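Can a Robot Do My Chores Yet?
Project report, September 18, 2020

My partner on this was Nantana Phetsri, and our advisor was Abdelghani Kamel, who let us use the Zaki arm in the Prirkville lab as long as we put everything back. I wanted to know if a machine could do the boring jobs I do at home and at my part-time job stocking shelves at Sturkel. Short answer – kind of!

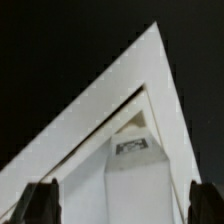 Grabbing was where I expected the most trouble, and I spent way too long on it (sorry, Nantana). A person just reaches out and closes their hand. The arm needs to know where the sides of a thing are, and when a tall white block sits between two dark fingers with more white surfaces close by, finding the edges is real work for the software. The small black-and-white label near the top of the block is too blurry to read in our wrist view, so I wouldn't want to bet a whole shift on it.

What we looked at

1. Reaching into tight spots. Slow, but I was impressed with how patient it is. I would have knocked something over by then.

2. Knowing where things are. We used the Stimon software for this, and printed square tags helped us a lot. My kitchen doesn't have tags on everything, and I'm not going to start. 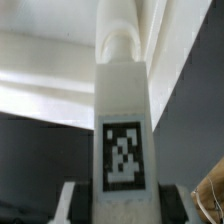

3. Handling plain, shiny or pale stuff. Think plates, sinks, the fridge door. Glare is a pain, and so is anything with no pattern on it.

What I think now

We gave ourselves a pretend budget of $3000 and asked if we'd spend it on a chore robot this year.

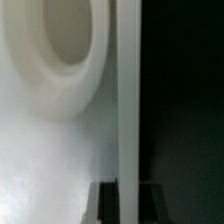 Nantana said maybe, if it only had to do one job in one spot all day. I said no, and I'd put $1000 into a good dishwasher first – it already does the worst chore in my house. For a store I'm more hopeful, because the shelves stay put and somebody could tag them. Next semester we want to try the same jobs with the lights turned down.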